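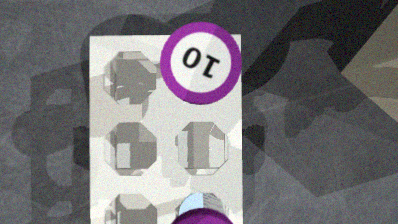

How long after cochlear implant surgery is the sound processor normally switched on, and what should a patient expect to hear on the first day?

Posted by Fluvia Hearing Support Desk
The processor is normally fitted and switched on a few weeks after the operation, once the wound has healed and the swelling has gone down. The exact interval is set by the implant centre. Some centres now activate the device within days, while others prefer to wait a month or longer.

Patients should be aware that the first sounds seldom resemble ordinary hearing. Many adults report beeps, clicks or a thin, mechanical version of speech. A smaller number follow simple sentences on the first day. Neither response is a reliable guide to the eventual result. The audiologist will set the levels of the electrodes cautiously at the first visit and raise them over the following appointments. Users are generally advised to wear the processor for most of their waking hours, including in quiet surroundings at home.

In the 2 weeks before activation the implanted ear will usually hear little or nothing, and any remaining natural hearing in that ear may be reduced or lost. Those who use a hearing aid on the other side should ask the centre whether to continue wearing it.

Posted by Trundero
My operation was in May and I was switched on 14 days later, on a Friday. I would advise against booking it before a weekend if there is a choice, as I had queries about the batteries and the clinic was closed until the Monday. Voices were very high-pitched to begin with. By the fourth appointment I could follow the radio news if I already knew the subject. Music is still poor.

Please also note that the box of accessories is heavy and it is sensible to bring a bag.

Posted by Saha Patient Information
The reply from the Fluvia desk is in line with the guidance we issue. Two points may be added.

First, listening practice makes a considerable difference in the early months. Our lending library holds 600 recorded exercises, graded from single words to conversation in background noise, and members may borrow them without charge. Short daily sessions are preferable to one long session each week. Audiobooks followed with the printed text are also suitable.

Secondly, the following should be reported to the implant centre without delay: redness or soreness under the magnet, a sudden change in sound quality, facial twitching when the processor is on, or dizziness that does not settle. A stiff neck with fever or severe headache requires emergency attention. Patients should also confirm that their recommended vaccinations against meningitis are complete.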